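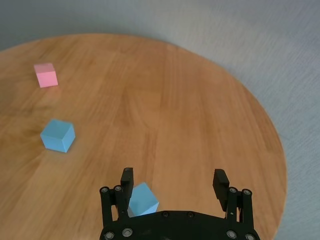
Jun 7, 2018
By the equipment desk

The operations manager at Landstead had a budget for one robot arm and a list of wants that would have paid for three. Landstead packs small parts for other firms, and until last year it had never bought anything that moved by itself. We talked for an hour at a table in the canteen, mostly about money.

"The arm is the bit everyone asks about," she said. "It was the easiest part to price. You ring up, they send a quote, you know where you are."

The quotes came from two suppliers, Sterport and Matlala. Sterport was cheaper on the arm by a fair margin but charged separately for the gripper, the wrist camera and the mounting plate. Matlala put everything on one line. She asked both to break their figures down in the same order, and one of them took until August to do it.

"I should have sent them a blank sheet to fill in at the start," she said. "Same headings for both. I do that now."

In the end she bought the arm from Sterport and the gripper from Matlala. The gripper is a two-finger type with flat pads, bought because most of what Landstead handles is small and has straight sides. It cost £1,501. Spare pads are £188 a set, and she ordered a set with the first invoice.

Trials are done with coloured cubes on a round wooden table. There are pink ones and light blue ones, and the arm has to go to the right colour and close its fingers on it. I asked whether a proper bench had been in the plan.

"It was in the first plan, yes. The bench was going to cost more than the gripper. We had the table. A cube is a cube, and if the arm can't manage one on a table I don't want to find out on a bench I've paid for."

She has strong views on trials. The supplier's demonstration is worth seeing, she said, but it is the supplier's part, in the supplier's light, put where the supplier wants it. Her own rule is 100 attempts at a job, with the pieces turned at different angles, before any more money is released. Blocks set square to the fingers tell her very little. She wants them skewed and off to one side of the opening, the way parts arrive on a normal day.

The software was the item she got wrong. Landstead uses a package called Vena, and she had budgeted for the licence but left out staff time. Two people spent most of a month learning it, and their usual work had to be covered.

"I had £4,000 down for training and thought that was generous. It paid for the course. It didn't pay for anybody to be away from their desk – that came out of the overtime line and I had to explain it."

Next year's plan has a single arm in it again. She would like a second, but has put guarding and a service contract first. Asked what she would tell another small firm, she said to get the cost of spares in writing and to ask how long they take to arrive.

"Ours was three weeks for a cable," she said. "A cable."

Comments

We had the same trouble with split quotes. Ask who pays if the gripper and the arm won't talk to each other. Ours each blamed the other.

Does the gripper price include the wrist camera or is that extra? It isn't clear from the piece.

Good to see staff time mentioned. We left it out as well – twice.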